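Keep the Skollen Branch Open on Saturdays

The town of Mivanport wants to close the Skollen library branch on Saturdays starting next year. The notice says the change will save $2951 a month. I think it is a bad trade.

Saturday is the only day many working people can get there. The branch closes at 5 on weekdays, and the bus from Akberg takes most of an hour. Last October the branch had 1124 Saturday visits, according to the town's own report.
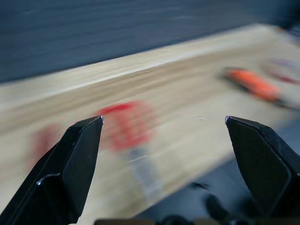 Supporters of the cut say residents can use the main library instead. That works if you have a car. Kids on the Yimer side of town mostly walk, and they would have to cross the highway.

If money has to be saved, open later on Mondays. Mornings are slow then, and the town could keep the 9 o'clock Saturday opening that families already plan around. The council should put that choice in front of residents before it votes.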